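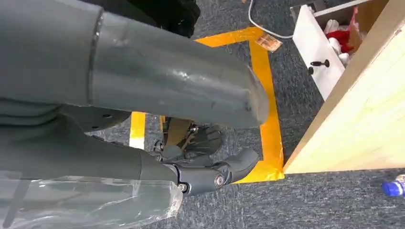 I keep one roll of plastic wrap in the kitchen and a second one in the garage, and the second one gets used up faster. People think of wrap as something for leftovers, but in a workshop it is a cheap cover for anything that should not get dust or paint on it. It does not need to look pretty. In the photo the clear wrap goes loosely over the lower half of a gray forearm, with the end all ragged and bunched near the wrist, and mine usually looks the same when I cover the handle of a drill or the neck of a lamp. If you pull it very tight it tears at the first corner. Leave it a little loose, go around two or three times, and press the end flat with your palm.

Below are the things I do with wrap at home. Some I learned from my father-in-law, Gus Kasprzak, who painted houses for a living, and some I learned by ruining things.

Paint brushes between coats
If you stop for lunch, do not wash the brush. Wrap the bristles and the metal part, squeeze the air out with your fingers, and fold the wrap over the tip. With water-based paint the brush stays good until the next day, and longer if you put it in the refrigerator. Write on a piece of tape what it is, so the family does not open it. For rollers I use a longer piece and twist both ends like a candy. Oil paint is the same, only I keep it out of the refrigerator on account of the smell.

Half-empty paint cans
Put a square of wrap over the opening before you press the lid down. The lid comes off much easier next time, and there is no ring of dried paint falling into the can. I tap the lid with a rubber mallet and go around the edge. A hammer bends it. On the lid I write the color number, because the label on the side always gets covered with drips. Our hallway is Zodham 1546 and the bathroom is Zodham 1582, and I can tell you that these two are not the same white, even if they look so at night.

Door knobs and faucets
Before painting a door, wrap the knob and close the wrap behind it with a little masking tape. Tape alone takes me ten minutes for one knob and leaves glue on old brass. Remove the wrap when the paint is dry to touch, but do not wait a week.

For a faucet with white scale I do it this way: soak a paper towel in vinegar, put it around the faucet, and close it with wrap so the vinegar stays wet. One hour is enough. Rinse well after. Do not use vinegar on natural stone and be careful that it does not drip there.

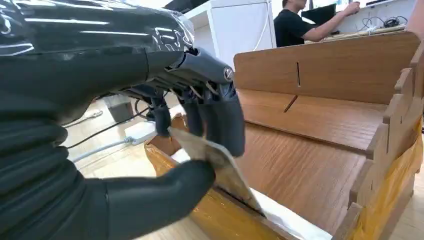 Tools in a damp garage
Ours is damp from October until spring. Hand planes and chisels I wipe with a thin coat of oil, then paper, then wrap on the outside. Never put wrap directly on clean steel and forget it, as the water stays inside and you will find brown spots. Once a month I open a few and look. The vise, a heavy old Halvorsen, is too big for this and gets only the oil and an old towel.

Small parts
When I take something apart, I lay the screws on cardboard in the order they came out, and stretch one layer of wrap on top. Then the cat can walk on it. It can stay like this for weeks while you wait for a spare part. I had the pump from our washing machine on a shelf for the whole winter this way, and not one screw was missing.

Where not to use it
Not near the stove, a heat gun or a light bulb that gets hot. Not over the air openings of a motor when it is running. Not on fresh varnish, it will leave a pattern that you must sand away.

Which roll to buy
I buy the large Plindgate roll, item 2176, from the Bratthorpe store. It is not better than the small ones but the box has a real metal cutter that lasts. If your roll sticks to itself and you cannot find the end, put it in the freezer for some twenty minutes, then rub with a piece of tape until the edge lifts.

Last changed March 23, 2020. I added the part about the cans.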